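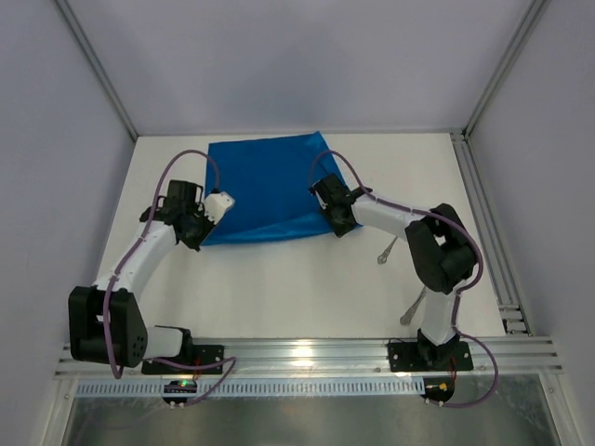 Geldale two-arm bench kit

I built the first Geldale in my garage, mostly to find out if I could get two small arms to fold laundry together (my family had opinions). Cloth is still my favorite test! It slides, it bunches up, and one arm alone mostly just drags it around.

The kit gets you both arms, the base plates, the front rail and all the cabling. You supply the table. I like a white top since cloth shows up so well on it, and I'd put walls around three sides if you have the room. Both arms bolt to the same rail, so you can slide them closer together before you tighten everything down.

Leave the cables long! I trimmed mine too short on the Utis, my older build, and had to redo the whole left side. Give them a big lazy loop over the wrist.

Full kit, both arms: $434
Rail and base plates only: $93
Spare arm, no cables: $341

Next batch ships in April. Prices updated 1 Apr 2018.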